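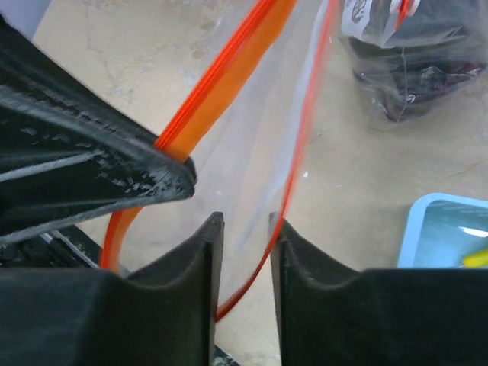 **Produce bagging, working group.** Minutes, 2024-04-24. Item 1 was the bag specification. Jinfeng Yan reported that the current clear bag from Bulteo remains acceptable on film clarity and size, and that the open question is the mouth. With the bag stretched open, the red-orange border on both sides makes the opening easy to find against a beige tabletop, where the film itself shows little more than a milky haze. Haoran Du asked whether an uncolored border would lower the unit price. Jinfeng Yan replied that Bulteo quotes the same price for both at an order of 400. The group agreed to keep the colored border.

Present: Albertina Pinheiro (chair), Jinfeng Yan, Haoran Du, Ruoxi Dong, Hazel Pruitt (minutes)

Apologies: none

## 2. Minutes of the previous meeting

Accepted with one correction. Under "Storage," the supplier of the shelf liners should read Kovalchuk. The action on liner thickness stays with Ruoxi Dong.

## 3. Opening and holding the bag

Ruoxi Dong presented the draft packing sheet, revision 6. Steps as tabled:

1. Lay the bag on the table with the mouth toward the basket.
2. Separate the two sides at the top and open the mouth to full width.
3. Hold the upper edge above the table. Let the lower part rest.
4. Load the heavier round fruit first, grapes last.
5. Close the mouth and set the bag upright.

Discussion was mostly on step 3. Albertina Pinheiro noted that film left slack folds inward along the edge and narrows the opening. Haoran Du preferred to hold the bag fully clear of the table. Ruoxi Dong objected that the load then hangs on the border alone, and that the Bulteo data sheet gives no figure for this. Step 3 stands as written until a figure is obtained.

Step 4: Hazel Pruitt asked that "heavier round fruit" be replaced by the names of the items. Agreed in principle. The list will depend on what Flullstead delivers in May.

## 4. Table layout

The layout was reviewed against the packing table as set up.

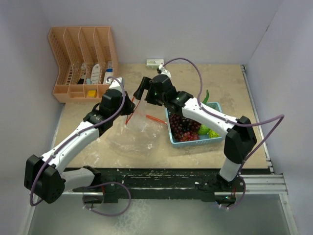

*Fig. 1. Packing table: bag at center-left, fruit basket to its right, orange organizer in the upper left corner.*

Points recorded:

- Basket. The light blue basket with latticed sides is retained. Grapes take up the left half, leaving the other half for the green items. Albertina Pinheiro considers this a sensible split and wants it written into the sheet.
- Distance from bag to basket. The orange tie runs toward the basket. Haoran Du asked that the sheet say where the tie is to lie before loading begins. Wording to be proposed.
- Organizer. Jinfeng Yan proposed moving the organizer off the table, as the small boxed items in its slots are not part of the fruit work. Ruoxi Dong wants it kept, the same table being used for the boxed goods sheet. Left in the corner for now.
- Surface. The board is scuffed and stained. Haoran Du has a price from Diltar for a replacement in the same light color. Hazel Pruitt asked whether a darker board would show the film better. No one had tried it. Decision deferred until a sample is on hand.

## 5. Grapes

Flullstead sent a note on stem length. Bunches with long stems can catch on thin film at the mouth, and they offer to trim before delivery at no charge. Accepted. Jinfeng Yan to confirm in writing and to ask that the bunches be kept whole.

Ruoxi Dong raised the matter of loose grapes at the bottom of the basket. These are to be picked out before packing and do not go in the bag. To be added as a note under step 4.

## 6. Actions

| No. | Action | Owner |
|---|---|---|
| 1 | Obtain load figure for the bag border from Bulteo | Jinfeng Yan |
| 2 | Confirm stem trimming with Flullstead | Jinfeng Yan |
| 3 | Issue next revision of packing sheet, with basket split and loose grape note | Ruoxi Dong |
| 4 | Propose wording for position of the tie | Haoran Du |
| 5 | Request 2 board samples from Diltar, one light and one dark | Haoran Du |
| 6 | Shelf liner thickness, carried over | Ruoxi Dong |

## 7. Other business

Hazel Pruitt asked that drafts be circulated before the meeting and not at it. Noted.

Next meeting in May, date to be set once the board samples are in.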